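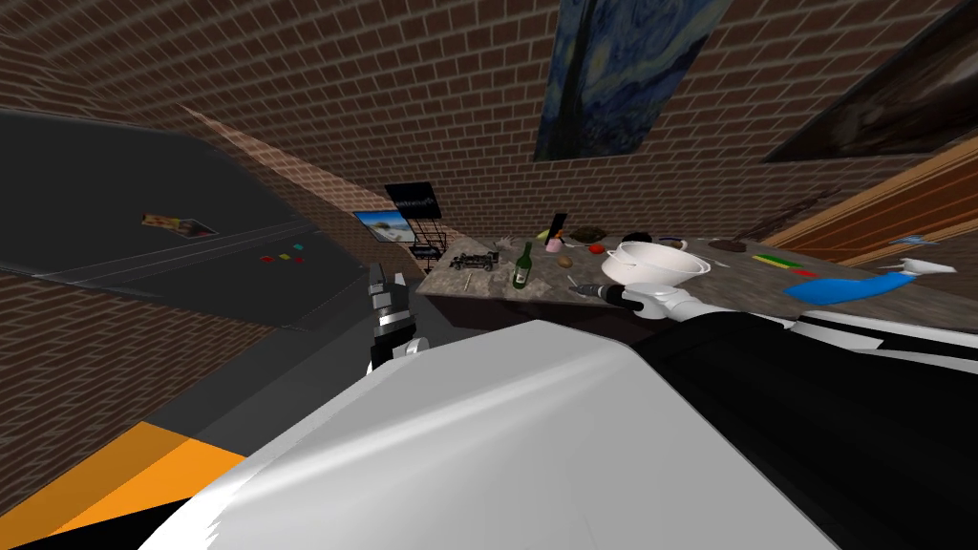 Brick walls and a granite-patterned tabletop, simulated.

1/ I spent four years doing place marketing for Grikcombe, a market town most people drive past. I left in October. A few people have asked how the rebrand went, so I'm writing it down in one go.

2/ Background. The council wanted more overnight visitors. Day trips were fine, but day visitors bought a coffee, walked the canal and went home. The town has 800 beds if you count the campsite, and the campsite shuts for the winter.

3/ The first thing we were asked for was a logo. The old one was a swan. People had strong views about the swan, for and against.

4/ I asked to hold off on the logo and spend the first part of the money on interviews. Leena Toivonen ran those. She talked to 200 people – half lived in town, half were visitors stopped at the station and the two car parks.

5/ The question that helped most was "What would you tell a friend to do here on a rainy afternoon?" Residents had plenty of answers. Visitors mostly said they would leave.

6/ The residents' answers were things we had never put in a brochure. The swimming baths with the tiled gallery. The clock repair shop that lets you watch. The Thursday-night choir that takes walk-ins, which has since moved nights, so check first.

7/ We hired a studio called Noltik for the design work. Kibet Kinyua was our main contact there. His first question was who would be answering the phone when a visitor called. At that point it was me, and I was out a lot.

8/ So part of the design budget went on a person at the desk. Noltik's fee went down to pay for it, and Kibet agreed to that without much fuss. I would work with him again.

9/ The slogan. We had a list of 45. I still have it. Eleven of them contained the word "heart." We tested a short list at the library and the one people remembered the next week was "Stay for supper." It started as a line in an email from Delia Gavrilă, who owns the guesthouse on Mill Lane.

10/ Two councilors hated it. They said it made us sound like a restaurant. They wanted "Grikcombe: A Place for Everyone." I pointed out that the next town over was already using nearly the same words. That settled it.

11/ What "Stay for supper" did was give businesses something to act on. If you tell people to stay for supper, the kitchens have to be open. When we started, only three places in the center served food after eight.

12/ Erasto Athumani went door to door on this. He runs a grill near the bridge and the other owners listen to him more than they listened to me. By the second summer there were nine places open late, and a shared list of who was closed on which night.

13/ The swan stayed, by the way. Kibet redrew it a little smaller. I got one complaint.

14/ Things that did not work: the app. We paid a supplier, Kamata, for a walking trail with audio. The product was fine. The signal by the canal is bad and people didn't want to download anything for a forty-minute walk. A printed map did better and cost less.

15/ Also the dance weekend. Trundance was a good event and I enjoyed it, but it sold 100 tickets and most of those went to people who already lived here. It was sold to the council as a tourism event and it should have been sold as a community one.

16/ Measuring. People always ask about this. I don't trust social media reach for a town this size. One post about a flooded underpass beat everything we made in a year.

17/ We used three plain things: bed nights reported by the guesthouses, card spending in the center after six, and Leena's rainy afternoon question asked again each year. The last one moved the slowest. By year three visitors were naming the baths without a prompt.

18/ Bed nights went up in spring and fall and hardly at all in summer. Summer was already full on weekends. I wish I had explained that to the council at the start, because they kept looking at the August number.

19/ If you're about to start one of these jobs, ask for the opening hours before you ask for the brand guidelines. And get the guesthouse owners in the room early. Delia had been saying most of this for years.

20/ My replacement is Eduardo Neves. He came from a port city and he's good with transport people, who I never got anywhere with. The last bus out still leaves at 9:10, and he has a meeting about it.

21/ Someone asked if the list of 45 slogans is public. It isn't, but I'll ask the council if I can post it. Some of them are quite bad.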